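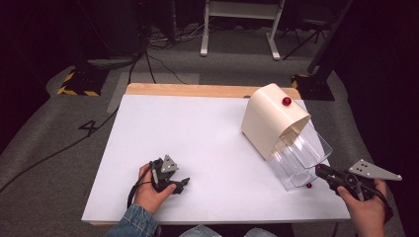 Braltau フードつきクリアケース(クリーム)

Clesham 取扱い/品番 2170-142

丸いトンネル型のフードに、透明のケースがすっと収まる小物入れです。入荷の箱を開けたときから、スタッフの間で「この形、いいよね」と話が止まりません!

まず見てほしいのがフードのカーブ。やわらかいクリーム色で、木のテーブルに置いても白い棚に置いても浮きません。そこに真っ赤なつまみがひとつ、つやつやの丸いドーム型でちょこんと付いています。この赤が本当にかわいい。ケースの下の角にもうひとつ、ずっと小さな赤いつまみがあって、おそろいになっているのも気に入っているところです。

ケースは縦にリブの入った透明タイプ。面がいくつもあるので光をよく拾い、窓辺に置くと思った以上にきらきらします。中身が透けて見えるから、クリップや糸巻き、ヘアゴム、個包装のお茶など、つい行方不明になる細かいものを入れておくのにぴったり(わたしは付箋とマスキングテープを入れて机で使っています)。

使い方
ケースをフードの開いた側から差し込みます。出すときはフードの丸い部分に片手を添え、もう片方の手でケースの下の端を持って、手前へゆっくり引いてください。途中まで引き出した状態で中身を取ることもできますが、重いものを入れているときは先が下がるので、全部出してしまうほうが楽です。

お手入れ
フードもケースも、ぬるま湯でしぼった柔らかい布で拭いてください。リブの溝にほこりがたまったら、乾いた筆か使い古しの歯ブラシで。研磨剤入りの洗剤は透明部分がくもるので使えません。食洗機、電子レンジは不可です。

仕様
フード:プラスチック、クリーム
ケース:プラスチック、透明
つまみ:赤、大小各1
重さ:300g(フードとケースの合計)
価格:2000円(税込)

別売り
交換用ケース(透明のみ)。フード単品の販売はありません。

同じ棚に並べるなら、Rorkachの浅型トレイもおすすめです。クリーム色の色味が近く、隣に置いてもけんかしません。Mulderのラベルシールはリブの上だと端が浮きやすいので、フードの側面に貼ってみてください。

05/05/2024 更新:交換用ケースが再入荷しました。フードのグレーは次回入荷未定です。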